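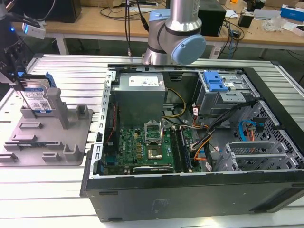
Computer disassembly remains a useful measure of whether machines are ready for ordinary shop work. The job is repetitive, the tools are simple, and a new employee at a refurbishing shop can learn it in an afternoon. It is still hard for a robot arm.

I was reminded of this in May, when Guadalupe Valdovinos of Folgate shared her notes on 17 desktop towers, all opened and stripped by machine. Rigid parts with a known location gave little trouble. A hard disk drive in a plastic bracket has flat sides and can be set upright in a fixture slot. Cables were another matter. They bend, they hide the connectors beneath them, and no two units are routed in the same way. Of the 17 towers, 2 were completed without a person stepping in.

Folgate receives 400 retired office machines in a busy week, so the interest in automation is easy to understand. My own view is that the work should be divided. Drives and memory modules may be suitable for a gripper now — provided that the case has been opened by hand and the wiring moved aside. Latches and connectors should stay with trained staff.

The same caution applies at home. A machine that cannot manage a loose cable should not be expected to fold a fitted sheet.

Contact | Copyright 2021 Drilen Notes. All rights reserved. | Back to top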